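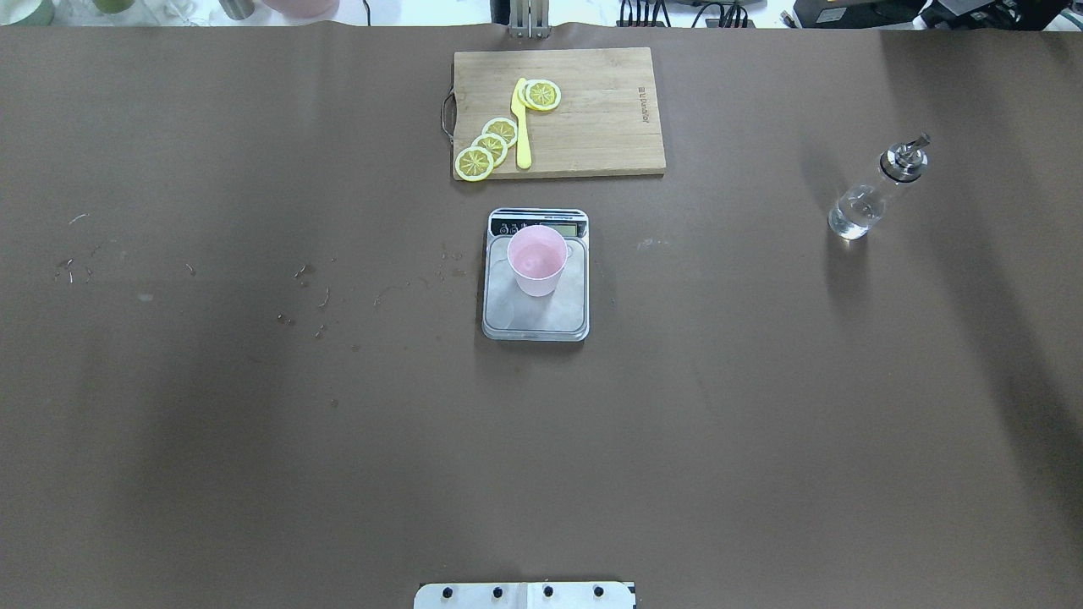 Setting up a shared bench for arm work

These steps are the Prarkville lab's working rules for kitchen-task trials. Follow them in order.

1. Cover the bench with brown paper. Replace it when it tears.
2. Set out the items in task order and note the layout number on the run sheet.
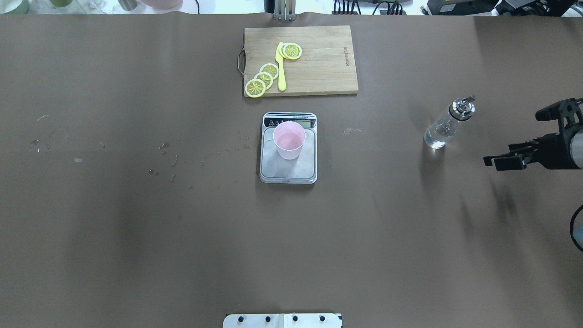 3. Keep speed at 20 per cent until the first full pass is signed off.
4. Use plastic knives and cups. Glass needs approval from Suryani Leiw's delegate or Suryani Liew herself.

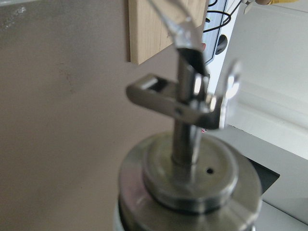
5. Check every clamp and stand by hand before enabling the arm. Record the grip setting on form 559.
6. Stay clear of the arm's reach while it is enabled. Agree beforehand who has the emergency stop.
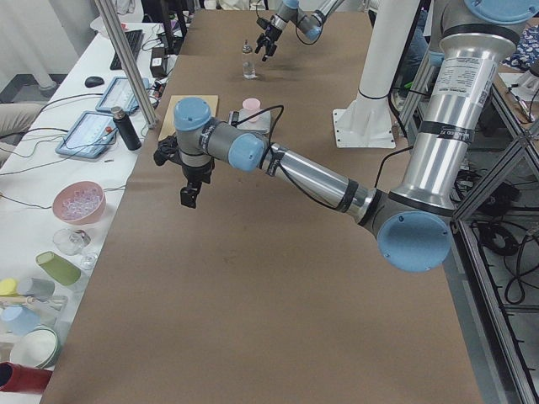 Prarkville, October

Changes this month: form 559 replaces form 718. Send completed forms to Jonalyn Pangilinan by 4 pm. Old copies can go in the recycling.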